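4.2 What goes in the basket, and what ends up there

I should say up front that this was the part of the study I looked forward to least. Baskets sounded dull next to drawers (Section 4.1), and when Bogumił Wasilewska first suggested giving them a section of their own I said we could cover them in a footnote. Bogumił won that one, and I'm glad, as the basket entries turned out to be the most fun to read in the whole diary set.

A quick reminder of how the material was put together. Each household kept a tidying diary, and every entry named an object, the place it was picked up and the place it was put down. We coded 1238 entries where the put-down place was an open container of some sort. People called these containers all kinds of things (the tub, the bin, the catch-all, in one home simply "Gurkow," after the shop it came from), and I've folded them all together as "baskets" unless the difference matters. Closed boxes with lids are in Section 4.3, where they belong, because people treat a lid like a small front door.

The first thing I noticed was how often the diary keepers separated a basket's job from its contents. They'd tell us what it was for — dish towels, say — and then a few lines further down they'd list what they had put in it that evening, and there wouldn't be a towel anywhere. I started marking these as "job" and "guest" items. A job item is something the keeper would name if you asked what the basket was for. A guest item is anything else. Guests were everywhere! Batteries, a single mitten, half a roll of tape, the manual for a Kallio kettle that the household no longer owned.

I had expected guests to be small. That was my working guess back in January and I had even sketched a chart for it, with a lovely downward slope that never happened. Size mattered less than I thought. What guests shared was that they got used in more than one room, so that no single shelf had a strong claim on them. Scissors are like that, and so are phone chargers, lint rollers, reading glasses and packs of wipes.

Wipes deserve a paragraph to themselves (you can tell I've become attached to them). In the interviews we asked people where the wipes lived, and I don't think any other question got such long answers. One keeper said under the sink, then corrected herself to the hall table, then went to look and came back laughing with the pack from beside the bathtub. Another bought a second pack so that each floor would have its own, and now has two packs upstairs. A pack of wipes is soft, it slumps when you stand it on end, it doesn't stack well once it's partly used, and it tends to be put down by somebody whose other hand is full. A basket asks very little of a person in that situation. You don't have to line anything up or open anything, and you can let go from a little way above the bottom and move on with your day.

That last point comes up again and again in the diaries, usually as "dropped" or "tossed" or "chucked in." We coded the verbs separately. With shelves and drawers people mostly wrote "put" and "put away," and with baskets the language loosened up a lot. Bogumił thinks this is mostly about depth, and that a tray with a low rim would get the shelf verbs. I'm inclined to give more credit to the sides. A wall all the way round means the object can land crooked and still count as tidied, and several people said more or less this to us in their own words. "It's in, so it's done" is the one I have pinned over my desk. Figure 17 gives the general idea.

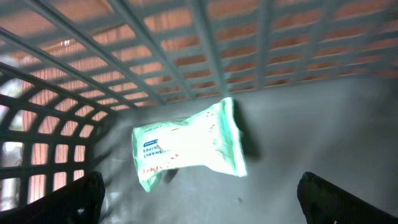 Figure 17. A mint-green pack of wipes in a gray plastic basket with grid sides.

The sides do something else as well, and I hadn't thought about it before the interviews. With an open grid you can see through to whatever is behind, and from across a room you can often tell whether the thing you're after is in there. Keepers with lattice baskets talked about glancing. Keepers with solid tubs talked about digging, and one of them kept a list taped to the outside of hers (a Pluma tub, very deep, bought for toys) so that she wouldn't have to. The catch is that a grid basket shows its mess to visitors. Two households turned theirs to face a wall before guests came over, and I felt very seen by this.

Grid sides also let small things escape. Pens poke out, cords snag, and a hair tie will work its way through a hole given time. Wide, flat-ish things stay put, and the wipes did well here too. We found no entry in which a pack had to be untangled from anything.

Now for emptying. Most keepers had no routine for it at all. They fished out the thing they wanted and left the rest, so the bottom layer could get very old. In one home the bottom layer held a birthday candle, a Minero bottle cap and some coins that both adults remembered putting there "for now." Where a basket did get emptied, it was nearly always because it had to be carried somewhere else for a different job, such as bringing in the washing or taking picnic things to the car. The guests were tipped onto a bed or a table, and about half the time (going by the interviews, we didn't code this) they went straight back in afterward.

I want to be careful about how far to push any of this. Our keepers volunteered, and people who volunteer for a tidying diary may well own more baskets than their neighbors do. The diaries also miss anything that was put down without thinking, and with baskets that could be a lot. Bogumił's suggestion of a second round, with a short nightly check of one chosen basket, would help with the second problem and do nothing for the first.

The coding sheet for job and guest items is in the appendix, along with the full verb list. I've left in the ones we argued over, including "yeeted," which we finally coded as "tossed."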